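Can the Machines Fold Yet?

Every May, when the league uniforms come home in garbage bags and somebody has to get them clean and stacked before the banquet, I get the same question from the parents along the fence. When is a robot going to do this? I have been writing this column long enough to have promised you an answer more than once, so I spent a good part of last month asking people who work on it, and folding a fair number of jerseys myself while I thought it over.

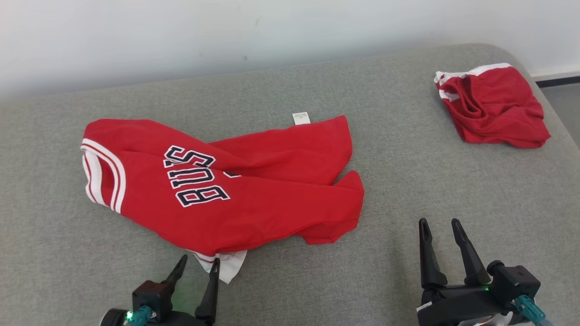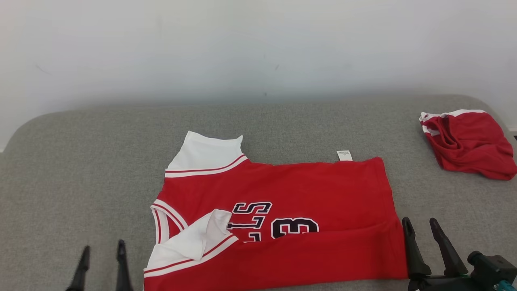

A red jersey on a gray cushion, with two grippers in front of it.

My short answer is "sort of, and slowly, and please don't sell your ironing board." My long answer takes a bit more room, so get yourself a cup of something.

Hsiu-ying Hsieh has been working on cloth handling at Echeverri for six years, and she was kind enough to stay on the phone with me well past suppertime. She told me that a towel is the friendly case. It has four corners, it's the same on both sides, and if you fold it a little crooked it still goes in the closet. A basketball jersey is another animal. You've got two big armholes that flop open, a neck that wants to be a third armhole, slippery fabric, and trim that's stiffer than everything around it. Pick it up by the wrong edge and the whole thing turns inside out on you. "People find the shoulder with their fingers before they find it with their eyes," she said, and I went straight to the laundry room to try it, and she's right! I can do it with the lights off. I had never once noticed.

The hard part, as she explained it, is that a shirt never lands the same way twice. A machine that bolts fenders together can count on the fender being fender-shaped. Drop a jersey and you have a new puzzle, and before you can fold it you have to get it flat, and before you can get it flat you have to work out which bit is which. Her group times its practice folds, and a good one on a jersey currently takes 29 tries' worth of patience from whoever is standing next to it (her words, and she was laughing when she said them).

I also talked with Tien-fu Ho, who runs the finishing floor at Musetti, the uniform rental outfit out past the rail yard. I half expected him to tell me it was all automated already. Well, some of it is, and has been for ages. Sheets and tablecloths go through a big flat folder that he says has run for 20 years with nothing fancier than belts and air. Anything with sleeves or legs still goes to a table with a person behind it. He has 25 people on that job and he told me he isn't planning on fewer. What he would love is help with the dull bit before the folding, where somebody reaches into a bin, pulls out one garment and not three, and lays it out right side up. "Give me that," he said, "and my folders would bring it birthday cake."

I found that rather cheering. We tend to talk about these things as though one morning a machine will roll in and do the laundry, start to finish, socks included. What I heard from both of them was smaller. A machine might take on the shorts first, say, or the untangling, and leave the fussy pieces to us for a good while yet. The folks at Bravitz are apparently trying shop aprons for the same reason — flat, plain, and forgiving.

A few of you have asked about the home folding cabinet that Ironbridge was showing at the county expo. I did see it. You clip each shirt on by hand at the top, and it comes out the bottom in a neat square, and it was fun to watch. By my reckoning the clipping is most of the work, though, and my mother could have folded the shirt in the time it took me to find the second clip.

If you work with this sort of equipment, or if you have a way of folding a sleeveless jersey that keeps the number facing out, please write in. I'll print the best ones next month, along with the answers to your letters on dishwasher racks, which I have not forgotten.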